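Visita a Trinamham: una mañana entre pinzas y un paro que duró demasiado

Tiempo de lectura: 2 min

Buscar en el sitio Escriba y pulse Intro
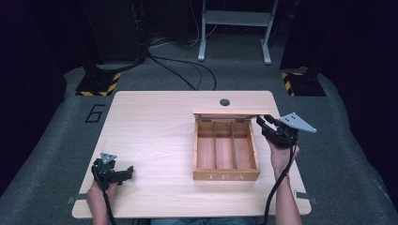 El fallo fue a media mañana, en la segunda ronda. Íbamos 13 visitantes, llegados casi todos desde Skovport en el tren de primera hora, y Ka-ming Tseng nos explicaba la tarea cuando se disparó la alarma del brazo de Tunwood, en la sala de al lado. Había cerrado la tapa con la pinza todavía dentro. En las mesas de demostración lo hace una persona, con una pinza negra en cada mano, y con la caja de TEA parece una tontería: la tapa de madera abierta casi vertical, una pinza apoyada en la esquina de arriba, tres compartimentos largos vacíos. Pues ahí mismo, en la esquina, se enganchó el brazo. Siguió empujando y la bisagra saltó.

Lo grave — para mí — no es la bisagra. Es que el límite de fuerza estaba desactivado desde noviembre, de unas pruebas, y no lo volvieron a poner. Lo reconoció Yung-ching Tu delante de todos, sin rodeos. Bien por ella. El paro de emergencia lo pulsó Lok-yiu Liao y el brazo tardó 2 segundos en soltar. Mucho tiempo si hay unos dedos cerca.

Otras notas, deprisa:

Registro de incidencias a la vista, en papel. 2,729 ciclos sin parada hasta ese momento, según ellos. No pude comprobarlo.

Máté Fodor preguntó por los cables en el suelo. Respuesta vaga, "está previsto". Yo tambien me fijé, hay un buen manojo cruzando la moqueta.

Programa Chang: nos lo saltamos por falta de tiempo. Lástima, yo venia sobre todo por eso.

Café correcto. Sala fría.

Sum-yee Chiu prometió mandar el informe del fallo a los asistentes. Si llega lo cuelgo. Próxima visita el día 29, plazas limitadas, zapato cerrado obligatorio.

© Cuaderno de visitas — Contacto — Volver arriba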